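The Arm That Does the Laundry, and the Man Who Does the Arm

The unloading cell at Saludo has a service log, a laminated checklist and a nickname that can't be printed in a family magazine. It also has Lionel Millet, who looks after it five mornings a week and has strong feelings about cloth.

"Steel holds still," he says. "Boxes hold still. A pillowcase has opinions."

The job sounds simple enough. An arm reaches into a washer, takes hold of whatever is in there and brings it out. Triso built the arm, Nollach wrote the software, and Millet inherited the result last May along with 44 pages of instructions, most of them concerning a different model.

His morning starts with the pads on the gripper. Lint builds up on them in a fine gray felt, and a felted pad slides off damp cotton like a hand off a wet fish. He wipes them with a plain cloth, checks the cable where it bends, and runs the arm through its reach at low speed with one palm near the stop button.

Then comes the part he calls "asking it where the door is." The arm keeps a stored position for the opening of each washer. Washers, being washers, creep. A few hard spin cycles can shift one enough that a perfect reach becomes a firm knock on the rubber seal, so Millet brings the gripper up to the rim slowly and corrects the numbers by hand. 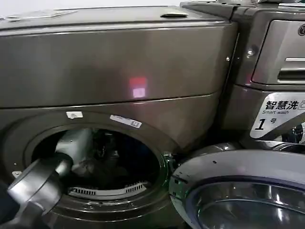 What goes wrong

Mostly sheets. A fitted sheet will swallow three towels and a sock, and the arm, feeling a good solid grip, pulls on the whole bundle. The early setup let it keep pulling. Millet lowered the force limit and added a short pause, after which the arm lets go and tries a different fold. It looks like someone rethinking a purchase.

The counter stood at 1,120 reaches when we visited, 894 of them good on the first try. Millet considers this respectable. The people at Fosden, who are thinking of ordering a cell of their own, asked whether it could be better. He sent them a fitted sheet.

Spare parts

He keeps two sets of pads, one cable and a tin of screws that fit nothing – every machine he has ever serviced came with one. The pads get swapped when the grip test drops below 85 on the maker's scale, whatever that scale measures. He has written to Triso to ask. They sent more pads.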